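Bottle returns at the Trodham depot used to be sorted by hand on two shifts. In September the operator, Flallamix, moved the first pick to an arm cell, and the job descriptions changed with it.

Four people still work the line. Aino Nurmi, a sorter for 15 years, now sets grip height and clears faults. She was trained on a simulated copy of the cell before the hardware was bolted down. "I lift less and I read more logs," she says. Her pay grade went up one step; the evening shift lost two posts, both through transfers to Lindqvist.

The fault log ran to 63 entries in the first week. Most concerned approach angle at the crate wall, and Valtteri Lappalainen, the integrator, reworked those paths in simulation with Nurmi beside him.
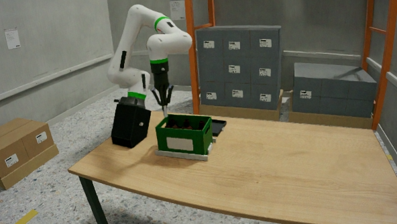
*Simulated cell: the arm over a green crate with dark brown bottles inside.*

Crates with broken glass still go to a person. The contract gives any sorter the right to stop the arm without a supervisor's approval.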